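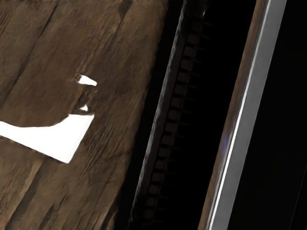 Two gripper fingers, one dark with ridges and one silver, beside some wood in a computer-made world.

How does a robot practise on a computer?

Before a real robot arm picks anything up, it often practises in a simulator. A simulator is a program that works a bit like a video game. It has a floor, walls, objects and a robot, and all of them are made of numbers.

At Lurmont, the software for robot arms is written by a small team. Ryan Naylor builds the pretend world. Ismail Benkirane writes the part that decides how the arm should move. Their simulator is called Semska.

Semska splits time into tiny steps. There are 500 steps in every second. At each step the program asks the same questions. Where is each part of the robot? Is anything touching? Which way is each thing being pushed? Then it works out where everything should be next, and starts again.

The robot needs to see as well. In the pretend world, the program draws a picture from the place where the camera would be. This is called rendering. The drawing has to show shiny metal, rough wood and dark shadows, so that the robot's software learns to cope with all of them.
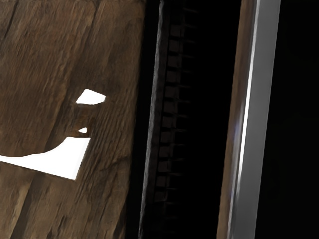

Now the software has to make sense of what it sees. A picture is only a grid of coloured dots to a computer. The part of the program that finds things in the dots is called perception. It looks for edges, where a light dot sits next to a dark one, and it learns which edges belong to the gripper and which belong to something else.

Next comes planning. The planner tries lots of paths for the arm and throws away any that would bump into something. It keeps a short, smooth one. Last comes control, which tells each motor how fast to turn. Ismail's arm has 6 motors, and they all have to agree.

If the arm drops a block in Semska, no real block is broken. Ryan presses a key and the world goes back to the start. In November the team ran 345 practice tries in one night while everyone was asleep.

Words to know
Simulator: a program that copies how real things move.
Rendering: drawing a picture from numbers.
Perception: working out what is in a picture.
Planner: the part that chooses a path.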